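**Usska grid tablecloth, mint green: three stars, and I'm being generous**

I bought this in April after two people told me it was the last tablecloth I'd ever need. I have heard that before. The listing promised a cloth that "organizes your table," meaning it has thin white lines printed on it in a grid. My table is not more organized.

Good things first. The color is a pale mint, close to the photos on the site, and small stuff shows up well against it. I do crafts at this table and also dump my shopping on it, so that matters to me. It also hangs straight without much tugging.

Now the rest. The seller, Kendosdale, says it survives 400 washes. I've done 17 and I'm not going to live long enough to check the claim. The fold lines took several of those washes to go away, and I still had to iron it. My neighbor Tülin Ersoy has the same one and says hers came out of the bag flat, so maybe I got a bad one.

The grid is no use for measuring either. I tried to cut fabric by it and ended up getting my ruler out anyway.

Would I buy it again? On sale, maybe. At full price a plain one does the same job. 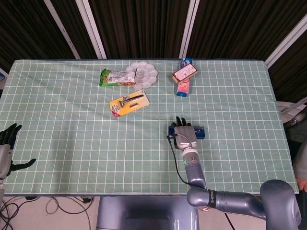 *Paint palette, snack bar, razor pack and juice carton on the mint cloth, 3 Nov 2025.*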